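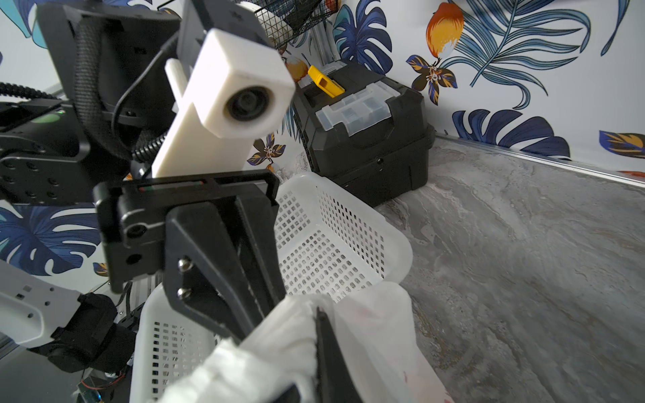

Tracking down a gripper that drops cloth halfway through a lift

Fault: the fingers close on a cloth, the lift starts, and somewhere on the way up the cloth slides out. The log says the grasp succeeded. I would not trust the log.

The Skurnora build notes tell you to raise the closing force from 80 to 100 per cent and carry on. I tried that first. It hid the fault for a day or so and then the finger servo started tripping on overload, fault code 805, with the arm stopped in mid-air. Put the force back where it was before you do anything else.

Before you start

Cut power to the arm at the supply, and don't rely on the stop button in the software. Hold the upper arm as the power goes off -- it will sag once the servos let go, and the metal plates have edges. Take any cloth out of the fingers by hand after that, never while the servos are live.

Step 1. Check the finger screws

With the power off, try to rock the wide finger sideways. Any movement at all and the screws need doing up. Ours had backed out far enough that the finger tilted under load and only its tip was gripping. Use a driver that fits properly, as the heads chew out easily. Threadlocker is fine on metal, but keep it off printed parts. Some types will crack the plastic.

Step 2. Look at the faces

Wipe both gripping faces with a damp rag and let them dry. Fuzzy cloth sheds lint, and a film of it is slippery. The Trullberg forum swears by rubber tape here. Maybe. Ours peeled after 13 lifts and came away with the cloth.

Step 3. Check the cables

Power still off, move the wrist slowly through its full travel and watch every loop. A cable that pulls tight at one end of the travel can tug the wrist or work a plug loose. If one goes taut, give it more slack and tie it again, well clear of the fingers.

Step 4. Stop believing the width reading

Most setups call it a grasp if the fingers stop short of fully closed. A single layer of thin cloth barely changes that reading, and a bent finger can fake it. Add a second check two seconds into the lift and compare. If the gap has shrunk, the cloth has slipped and the arm should stop and lower.

Step 5. Test it

Clear the area, restore power and run at low speed with a hand near the switch. Use the cloth that failed, not a nice stiff new one. Guo mode, the automatic retry, should be off for this, or it will cover up the very drops you are looking for.

If it still trips on 805 at the old force setting, suspect the servo itself. Skamstead sells a replacement gear set, though I haven't fitted one and can't say whether it lasts.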